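The Horgan Tramway Petition was a long and good-humoured campaign of public protest in the river town of Horgan, organized by residents who objected to the closing of the Trinamlow line. It began in December with a gathering of 54 neighbours outside the depot, many of them carrying thermoses and home-painted signs.
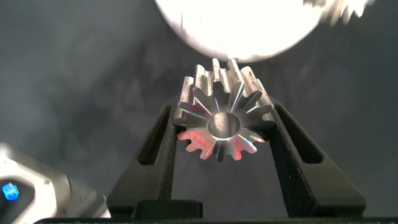 The campaign's first spokesperson was Rasa Ramanauskas, a retired conductor with a wonderful carrying voice. She and Duyên Kiều drew up the petition at a kitchen table in Fedum. Its emblem, which soon turned up on banners, scarves and at least one birthday cake, was a plain spur gear with straight, blocky teeth and a round hole through the middle, a shape that even the smallest marchers could manage with a crayon.

The largest march, on 29/05/2021, drew 418 people to the town hall (and a fair number of dogs, by all accounts). 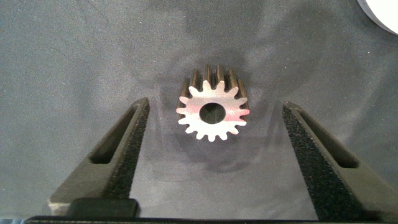
Councillor Alaric Bellamy met the marchers on the steps and accepted the petition, and service was restored on five days a week the following spring.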